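Astamix: wrist and side views for memory module handling in desktop PCs

Data card, revision of September. Maintained by the Erkside lab.

Summary

Astamix is a set of teleoperated episodes in which a single arm with a two-finger gripper works on an opened desktop tower and a gray fixture panel with slot holders. Circuit boards are held edge-on in the slots.

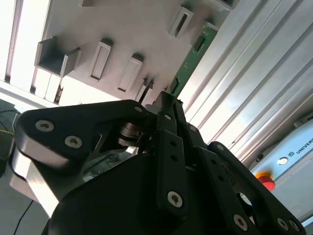
Each episode stores joint positions, gripper width, and all camera streams on a shared clock. Episodes: 603. Held out for testing: 55, split by starting pose.

Baseline

The Lindgren policy was trained for 100 epochs on wrist views only, then again with the fixed view added. Grasp height over the motherboard was the main source of error in the first run.

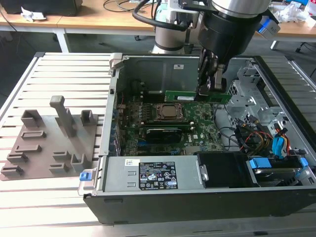 Ganberg wrote in review that the fixed view may only be helping because the tower never moves on the table, and asked for a run with the case shifted. That run is not in this release.

Known issues

Slot choice is hard from directly overhead. Several rows look alike to the encoder, and capacitors near the memory slots draw attention weight. 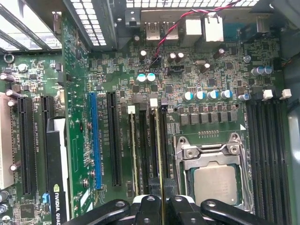
Slot labels were assigned by hand. Episodes with disputed labels carry the flag slot_unsure and are skipped by the default loader.

Tool episodes, with a thin metal rod in the gripper, are in a separate folder.

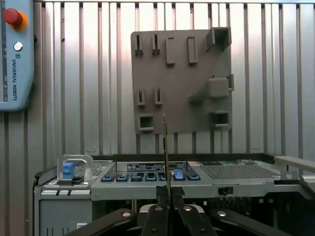
Rod tip position is not annotated. Set use_tools=false to reproduce the baseline. Loader batch size is 80.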